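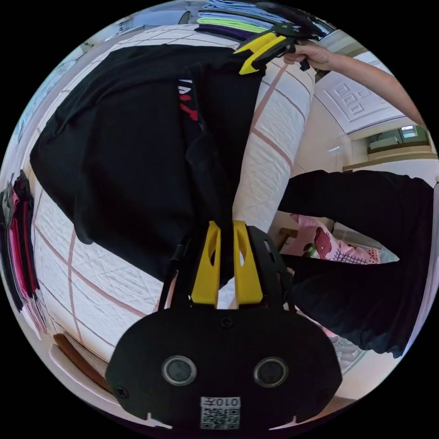 Most of what we do at Stirnonard is write rules, and I know how that sounds! We're a small outfit that puts together working practices for people who teach household chores to robots by doing the chores themselves, with grippers in their hands. I'm Tadeo Iturra, I started the place, and I still fold more laundry than anyone should in a working life. A black T-shirt on a quilted bedspread, two pairs of yellow fingers, somebody's hand on the grip, and you've got a pretty typical piece of the work our handbook covers. Dark fabric gets its own page in there (page 15, if you have the printed copy), and it's the page people write to me about the most.

I came to this from the other end. I used to run acceptance checks at Culov, where the recordings landed on my desk after all the fun was over. I'd sit there with a batch of 249 clips and find that one person shook out every shirt before folding it and another never did, and both had followed their instructions to the letter, because the instructions said "fold the shirt." So I started a list of things I wished had been written down. The list got long, I left, and here we are.

Our handbook is called Maltent. It's free to read, and it's short on purpose. A few of the house rules, so you get the flavor:

Work in real homes, and ask before you move anything. The bed stays how the family has it.

Agree on the start and the finish of a task before anyone picks up a gripper. "Folded" needs a definition. Ours takes up half a page and we still argue over the sleeves.

Close the fingers on cloth slowly. If you grab a bit of the bedspread along with the shirt, let go and take it again, and leave the mistake in the recording with a note.

Stop after 20 minutes. Your wrists will thank you, and your folding gets sloppy well before you notice it.

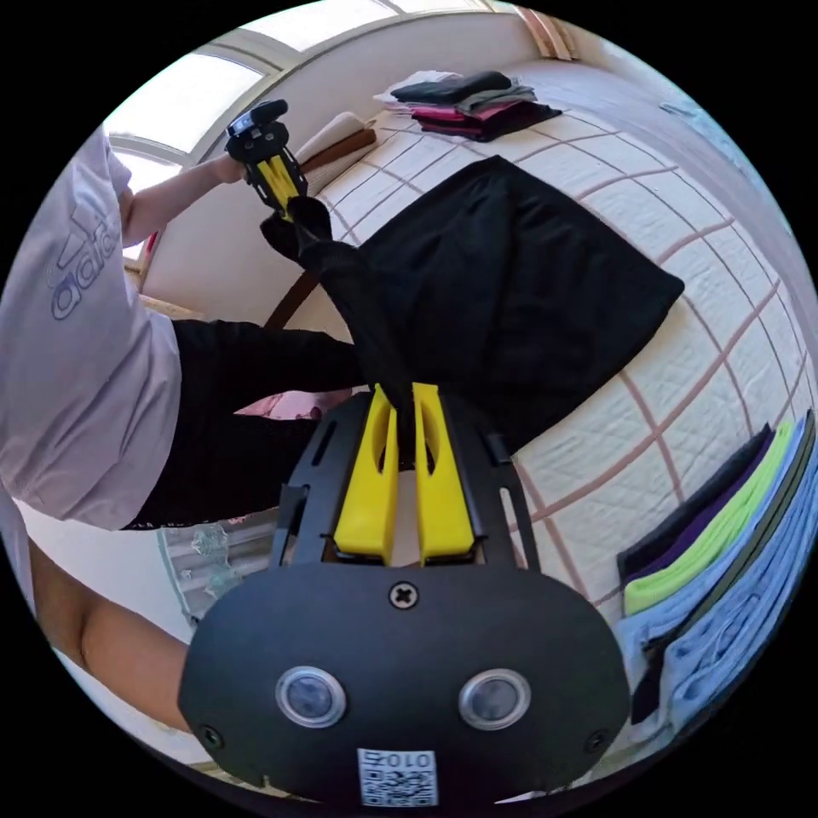

Faces, mail, prescriptions and family photos are off limits, and we ask every household to walk through the room with us first. If they change their minds later, the recordings from their home get deleted, no form to fill in, just an email.

We don't sell equipment and we don't take a cut from anybody who does. Our money comes from training days and from reviewing other people's procedures. Myklebust was the first company to let us tear theirs apart (they were very good sports about it), and a fair bit of what's in version 2 of Maltent came out of that week, including the whole section on left-handed operators, which I'm embarrassed to say I'd forgotten. I'm right-handed. It shows.

The current version was posted on May 23, 2026, and we're taking comments on it until the end of September. Complaints are welcome too, especially about the sleeves. Write to us through the contact page and you'll most likely get me.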